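Chapter 2
Can a Machine Clean the Bathroom Sink?

Most of us have, at one time or another, stood over a sink we did not feel like cleaning and wished that something else would do it for us. It is a very old wish, and a perfectly reasonable one! We have machines that wash our clothes and our dishes, and machines that wander around the living room picking up crumbs while we are at work. So why, after all these years, are we still wiping down the bathroom ourselves?

I put that question to my first class at Pleltstead, years ago, and a student named Marisol Nina gave an answer I have been borrowing ever since. A dishwasher, she said, never has to find the dishes. You bring them to it, you stand them up in the racks, and you close the door. The hard part has been done by you before the machine even starts. A sink is another matter - it stays where it is, with a faucet in the way and a bottle or two left out on the counter, and whatever is going to clean it has to come and work around all of that.

Think for a moment about how much your hands know. They know how hard to squeeze a damp cloth, and they know when the cloth has bunched up under your fingers, often before you have noticed it yourself. They can hold on to one thing while reaching for another. Now try the same job with a pair of simple jaws that can only open and close, and you begin to see what we are asking of a machine.

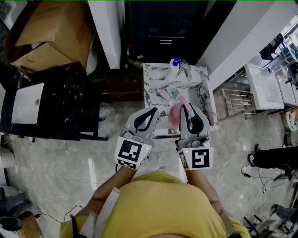 Figure 2.1. Working at a marble-patterned sink counter with a gripper in each hand.

One way to teach a machine a chore is to have a person do it first, using grippers much like the ones the machine will have, and to record the work over and over. We will follow a project of this kind, called Zornwood, through most of this chapter. Its builders gathered 3,000 recordings of people wiping, rinsing and putting things away, and then spent a long winter finding out which of them were any use. (Section 2.3 tells that story, and I hope you will be patient with it, as it is my favorite.)

Later on we will leave the house and visit the Dradow workshop, where the chores are sweeping up and clearing benches, and where the floor plan at least stays the same from one morning to the next. You may want to decide before then which place you think is harder for a machine. Write your guess in the margin, in pencil, and we will come back to it on page 171.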